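A toaster, a tray and a lot of crumbs

Tuesday, May 17, 2022

I went back to a plain two-slot toaster this spring. The old one was a four-slot Kauppinen that took up a third of the counter, and most mornings I was heating four slots to make one piece of toast. It went to my neighbor's garage in the end. I paid 30 dollars for the replacement at the secondhand place on Derkgate and have no regrets so far.

What I look for in a toaster is pretty basic. I want a lever that goes down and stays down, one knob for how dark, and slots wide enough for bread I cut myself. My slices are never even. One end is always thicker, and that end catches on the way up and has to be pulled the rest of the way by hand. I don't mind doing that. I used to use a fork, and I don't recommend the fork.

The other thing I've come around to is keeping a tray next to the toaster. A plate works, but a plate is small and the crumbs go over the side. A tray with a raised rim holds two or three slices flat, and you can carry the whole thing to the sink and tip it.
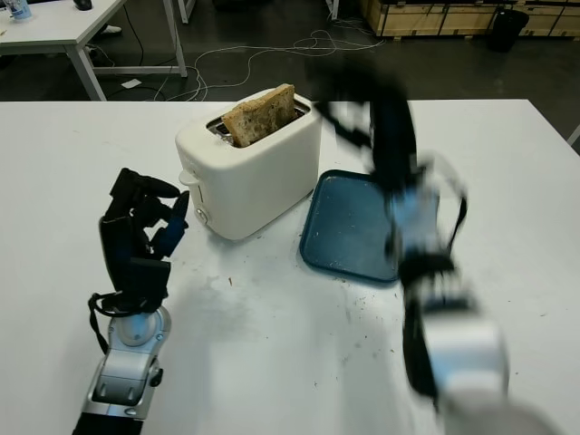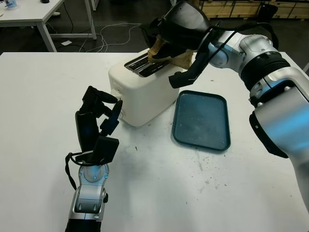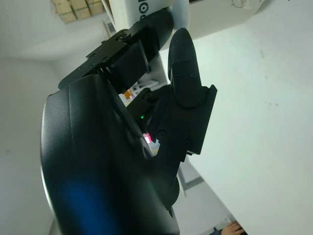
Crumbs get everywhere on a white surface no matter what you do. I wipe mine with a damp cloth after breakfast and there are more by noon. The gray smudges take longer. I've been using Pranow cleaner on them, a small amount, left for five minutes and then wiped off. Scratches stay, and I've stopped looking at them.

As for the bread, I've been toasting a plain white loaf from my friend Jailson Aguiar's recipe. He uses 776 grams of flour for two loaves and won't round it off. I tried it with 750 and couldn't tell the difference, but I haven't told him. It browns fast because of the milk, so I keep the knob a little under halfway and check early. Day-old slices come out better than fresh ones. Fresh bread goes dark in patches while the middle is still soft.

I still need to empty the crumb drawer underneath. I said I'd do it every Sunday and I've done it once. Next up is a bread knife, as mine is tearing more than cutting. Trilero makes one for 50 dollars that I keep looking at, and I'll probably wait until July to see if the price comes down.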